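Teaching bench update -- Plorton

Quick one this month, we're short on time. The harness job is up and running on the teach bench, second bay past the Drekska racks. Nerys Hughes has been driving the arm by remote most mornings and we now have 272 demos saved, 206 of them good enough to train on. The rest were mostly fumbled pickups. Fine, thats what practice is for.

Things we've learned so far. Go slow on the approach. Open the fingers wide before you come down over a cable, not after. Twisted pairs are easier then the loose stuff -- they hold together when you grab them.

Nipon Yensuk wants harnesses laid on white paper in the tray, any old way, no straightening. Two at a time is OK.
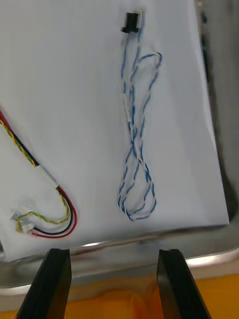

Next target is 54 more demos by Thursday, all wire pickups. Sign-up sheet is by the Gwynne cabinet, 16 slots, half gone already. New drivers welcome, Nerys will sit with you for the first few. Bring your own coffee.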